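Finding out why a simulated gripper drops things it has already picked up

Updated Sun 21 February

This page covers one fault: the arm closes on an object, lifts it, and the object slides out or shoots off sideways part way through the lift. We met it in the Nesto kitchen set in December, after moving from the old Votar physics build to Stomuvau. If your gripper never reaches the object in the first place, you have a reach or calibration problem and these steps will not help.

You will need the run logs, a copy of the scene you can edit, and a way to replay a run from a fixed seed.

Step 1. Reproduce the drop

Pick one object and one seed. Replay the lift 100 times with nothing changed. On our machine the same seed gave nearly 300 contact warnings over the batch, all of them after the fingers had closed. If your replays differ from one another, turn off multi-threaded contact solving and start again.

Step 2. Watch from the wrist

Switch the viewer to the wrist camera and step through the run slowly. An outside view hides most of what matters, as the fingers cover the contact points. Stop first while the fingers are still open and check that both are at the commanded width. One finger lagging behind the other will push the object before it grips it.

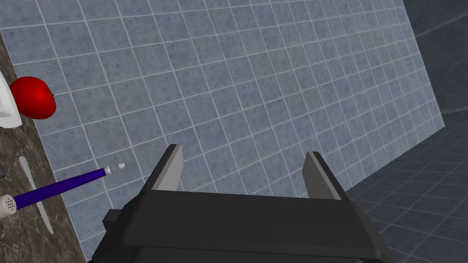

Then step forward to the close. Look for the object shaking between the pads. Shaking means the solver is pushing the pads out and the controller is pushing them back in. Thin things lying flat on a worktop are the worst for this.

Step 3. Check the closing force

Open the gripper file and find the force limit. Votar read this value per finger. Stomuvau reads it as the total for the pair, so a file carried over unchanged grips at half the force. Double it and replay. This alone cured the slow slides for us, but not the sideways ones.

Step 4. Check the pad shapes

Turn on the collision view. The Zeng import script wraps each finger in a single convex hull, which can leave the gripping face slightly tilted. Replace the hull with 3 plain boxes per finger and set the friction on the inner box only.

Step 5. Run the batch again

Use the same seed and another 100 lifts. Save the new log next to the old one. If drops remain, halve the time step before touching the friction again. High friction will hide a bad contact until the arm turns quickly, and then the object goes.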